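Plerside Community Boards > Home and Garden > Kitchen and Household

Thread: Oiling bamboo and wooden kitchen things, what do you use?

drundell_dave
July 2020
We've ended up with a fair bit of bamboo in the kitchen. Two chopping boards, a tray and a set of square plates. The boards have gone dry and rough on the side that gets used most, and one has a hairline split at the end. I used to rub sunflower oil in every couple of months but the last lot went sticky and started to smell. What are people using, and does bamboo need the same treatment as proper wood?

marrowfat
Stop using sunflower oil for a start. Any cooking oil will go off sooner or later. Get food grade mineral oil from the chemist. A 300 ml bottle lasts me well over a year and I do four boards and a rolling pin with it.

kettle_on
Mineral oil here too. Wash the board, leave it standing on its edge overnight, then put the oil on with a bit of old T-shirt. Leave it a few hours and wipe off what hasn't gone in.

Jurgita Kuusk
I would not use mineral oil. It never dries, so it washes out again and you are back where you started in a month. Raw linseed oil sets hard inside the surface. It has to be the raw food grade sort. The tin from the DIY shop that says "boiled" often has metal driers in it and should not go near food.

My father finished spoons and bowls with linseed for years and we still eat from them.

marrowfat
Linseed takes weeks to cure though. Who wants to be without a chopping board for that long? And the rags can catch fire on their own if you screw them up and leave them in the bin.

Jurgita Kuusk
You lay the rags flat outside until they are stiff and then throw them away. It is not difficult. As for the weeks, have two boards.

imow_lane
On the bamboo question, it's technically a grass and it's made up of strips glued together. Oil doesn't go in very far. I've found it takes about half what my beech board takes. If you put too much on it just sits on top feeling greasy.

The glue lines are what go first. Once they open up water gets in and no oil will fix that. Never soak bamboo and never put it in the dishwasher.

drundell_dave
Ah. The split one may have been through the dishwasher a few times. Not by me.

kettle_on
I'd bin the split one then. You won't get it properly clean again.

hob_nobber
Bit drastic. I've had a split in mine for 8 years. Glued it with waterproof wood glue, clamped it, sanded it back, and I only use it for bread now.

marrowfat
Bread is fine. I wouldn't do raw chicken on it.

hob_nobber
Didn't say I did.

tessa_p
Has anyone tried the beeswax pastes? Amarasinghe in the covered market sell a small tin for £8, which seems steep, but it smells lovely and my salad bowl came up very well.

imow_lane
They're good as a top coat. Most are just beeswax melted into oil so you can make your own. One part wax to four parts oil, in a jar stood in a pan of hot water, stir and let it cool. Keep the heat low. I've still got a jar from last September and it's fine.

Jurgita Kuusk
Wax is good for plates and trays. For a board that you cut on every day it is soon scraped off, so the oil underneath matters more.

drundell_dave
Thanks all. What about sanding first? The rough board feels almost furry.

imow_lane
Yes, sand it. Start with 120 grit, then 240, always along the grain. Wipe it with a damp cloth in between, let it dry, and the fibres that stand up will come off with the next pass. Don't press hard on bamboo or you get splinters lifting along the strips.

kettle_on
And wear a mask. The dust is very fine and gets everywhere.

drundell_dave
Update from Drundell. I bought the mineral oil as it was all the chemist had, sorry Jurgita. Sanded the rough board on Saturday and gave it two coats with a night between. It's gone a shade darker and the furry feel has gone. The split one is now under the tomato pots in the greenhouse. I'll try the wax mix on the plates next, as soon as I can find somewhere selling pellets in less than a kilo.

tessa_p
The craft shop by the station has wax in small bags. I've only got the one plate to do, so if you end up with a kilo I'll take some off you. 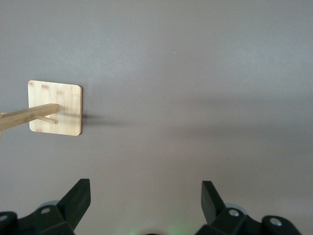 Square bamboo plate, rounded corners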